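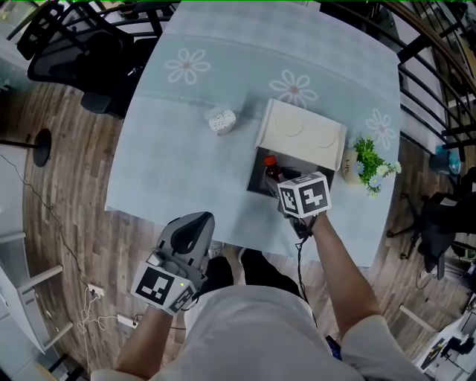

Right gripper in the box with the red-cap bottle, left one waiting. Blue cloth, head cam view.

Monday, after lunch

Comparing finger pads on the handhelds, Polow set vs the curved Chang ones. Same table all afternoon, box in the middle, sponge-looking block left, plant right. Hsin-yi wanted the plant moved, I left it. Want something the wrist can bump.

Polow pads first. Going in straight is fine. Coming in at an angle the tips touch the side wall before they get to the bottle. Closing force feels low, had to squeeze the trigger right to the stop. 2 drops, both on the way out, both my wrist turning too early.

Chang pads: better hold on the cap, worse on the body of the bottle. Curve wants to roll it. Pin-yu says turn the pads round and try agian. Not done yet.

Marker cubes - tracking lost when the right cube goes under the top panel of the box. Dremerach software fills the gap but the pose jumps when it comes back, worst jump 130 ms after the cube reappears. Kane thinks it's the filter and not the camera. Could be. Raise the cube on a longer post? Adds weight where I don't want it.

Cable on the right forearm pulls at full reach. Tape it at the elbow.

Left gripper hardly used today. Need a two hand task, maybe left steadies the box.

To do
- Pads turned round, same bottle
- ask Fung-ping for the longer post, M3 thread
- run the Miltadar camera next to this one, same reaches, check if the gap is any shorter
- tell Hoi-yan the trigger spring is to stiff

Last updated: Monday, 5:40 pm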